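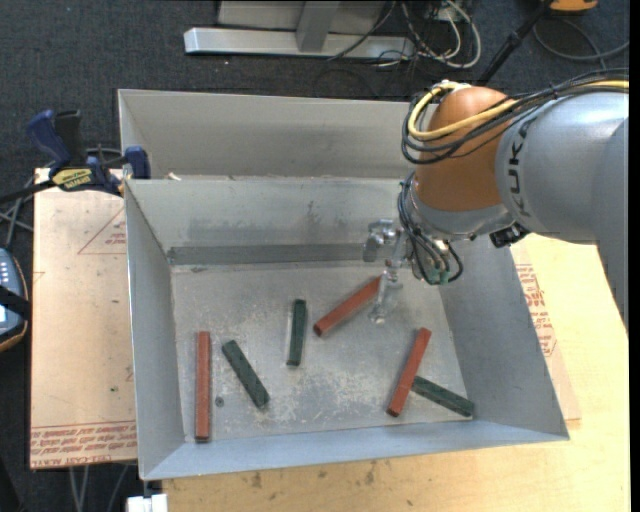 Blocks in the bin, gripper at the centre red block.

Recording grasp attempts for the Padelo set

Each attempt is stored as one record: an image of the bin, the chosen grasp pose and the result. The Gernico learner reads nothing else, so a record with a wrong result does more harm than a missing one.

Before a session

Check that the bin is clamped at the rim. Load the last calibration and touch the fingertip to the 3 reference points. If any point is out by more than 2 mm, recalibrate.

Running attempts

1. Place the red and green blocks on the bin floor. Let some of them touch — well-spaced blocks give easy examples, and the set has plenty.
2. Move the arm clear and take the bin image.
3. Start the attempt from the Osman console. Poses close to a wall are allowed at reduced speed.
4. Mark the result as held, dropped or missed. A block that shifts but stays down is a miss.
5. Take a new image before the next attempt, even after a miss.

Scratches and worn patches on the floor should be left as they are. Do not paint or cover them between sessions.

Current count

The Skeltonness cell has logged 1,865 attempts, of which 335 were rejected at review. Most of those had the arm in view in the bin image (step 2).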